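I finally digitized the second single by Zamura, the group Ornella Marras sang with before she moved to the north. Many of you asked me after the first one. Small thread.

The record is a 45 on the Clasbridge label. The A side is "Two Lamps." The B side is an instrumental with no singer credited, and I like it more, but I understand I am alone in this opinion.

Clasbridge was a very small label. They pressed 1,000 copies of each single and sold most of them at concerts. My copy comes from Rozália Fodor, who had a record stall at the Sunday market and kept the prices in pencil on the inside of the sleeve. Mine says 2.

The organ on both sides is played by Ákos Halász. He was not a member of Zamura. He came from a dance band called Restrepo and he was paid for one afternoon. You can hear that he does not know the ending of "Two Lamps" very well. He holds the last chord and waits for the others.
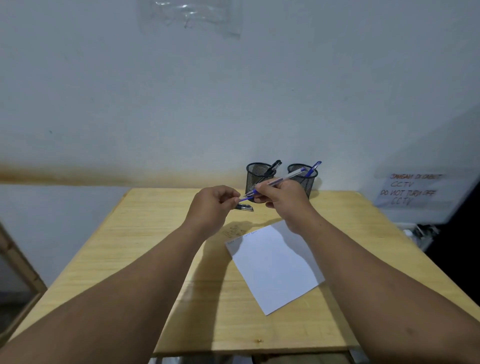
The matrix number is where I need your help. On my copy, the dead wax of the B side has 2,758 and then a letter, which can be an E or a badly made F. The paper label gives the same number with no letter at all. I write all such things by hand in a notebook before I type them in my list, and in my notebook I have put E with a small question mark.

If it is E, then maybe it was cut at Emisen, who used an E on other records I own from that time. If it is F, I have no idea.

Piroska Sárközi wrote to me that her copy has a different B side label, with the title in smaller letters. So there were perhaps two printings. Piroska, could you please look at the dead wax also? A lamp from the side helps very much.

About the sound: there is a click in the first verse that I could not remove without hurting the guitar, so I left it in. The rest is quite clean. I did not use any noise reduction.

Correction to my post from November: I wrote that Berkay Kurtuluş played drums on both Zamura singles. He plays only on the first. The drummer on this one is not named on the label, and I am sorry for the mistake.

Next I will do the Restrepo record, catalog number 43. It has a warp, so please be patient with me.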